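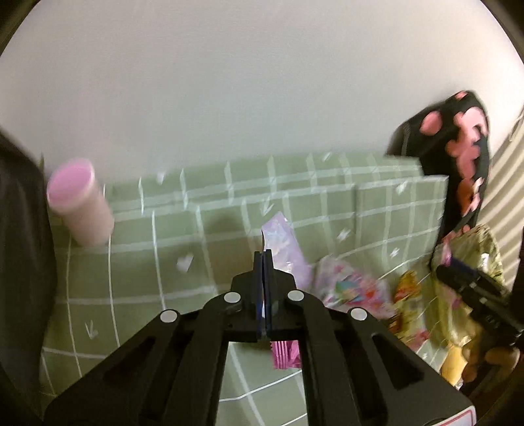 Incidencia 4753: entrega rechazada de la serie documental Brukodon

Estado: cerrada
Prioridad: alta
Solicitante: Indira Kotian, Ventas de Contenidos, Trurkari
Responsable: Genalyn Belmonte, Operaciones de Emisión, Pisharody
Fecha de apertura: 20 de septiembre de 2020

Descripción del problema

El canal licenciatario Denlow comunica el rechazo automático de 2 episodios de la primera temporada. El informe de recepción señala una discrepancia entre la duración declarada en los metadatos y la duración medida en el archivo de vídeo. Los demás episodios del lote superaron el control de calidad y constan como aceptados. El solicitante pide una nueva entrega antes del cierre de la parrilla.

Datos facilitados por el solicitante

Duración declarada de los episodios afectados: 53 minutos.
Duración medida por el sistema de recepción: 47 minutos.
Versión contratada: internacional, con pista de música y efectos separada.
Código de error: DUR-70.

Registro de actuaciones

Entrada 1. G. Belmonte
Se acusa recibo de la incidencia. Se solicita a Denlow el informe completo de recepción, dado que el extracto remitido no incluye la suma de verificación de los archivos. Queda suspendida la entrega de materiales promocionales vinculados a estos episodios.

Entrada 2. G. Belmonte
Recibido el informe. Las sumas de verificación coinciden con las del servidor de origen, por lo que se descarta una transferencia incompleta. El archivo entregado es íntegro y se reproduce hasta los créditos finales.

Entrada 3. I. Kotian
Se confirma que el contrato contempla el montaje internacional de 47 minutos. La duración de 53 minutos corresponde al montaje para emisión nacional. Ventas de Contenidos no ha autorizado ningún cambio de versión desde la firma, en enero.

Entrada 4. G. Belmonte
Localizado el origen del error. Las fichas de ambos episodios se generaron con la plantilla del montaje nacional, mientras que el vídeo procede del máster internacional. La ficha heredó asimismo los puntos de corte publicitario, uno de los cuales queda situado después del final del programa. No es necesario volver a codificar el vídeo.

Entrada 5. G. Belmonte
Corregidas las fichas y regenerado el paquete de entrega. Se han revisado los puntos de corte, la sinopsis, los créditos y el identificador de versión. Enviado a Denlow por el canal habitual.

Entrada 6. I. Kotian
Denlow confirma la aceptación de los dos episodios. Solicita que el identificador de versión figure en el nombre del paquete en futuras entregas. Por parte de Ventas de Contenidos no hay objeción.

Resolución

Sustitución de los metadatos de los episodios afectados y nueva entrega del paquete. El vídeo y las pistas de audio no han sufrido modificación.

Acciones pendientes

Bloquear la plantilla nacional en los pedidos de versión internacional. Asignada a Operaciones de Emisión.
Trasladar a Denlow la nueva nomenclatura de paquetes. Asignada a Ventas de Contenidos.

Incidencia cerrada con la conformidad del solicitante. Cualquier reapertura deberá tramitarse citando el número de referencia original.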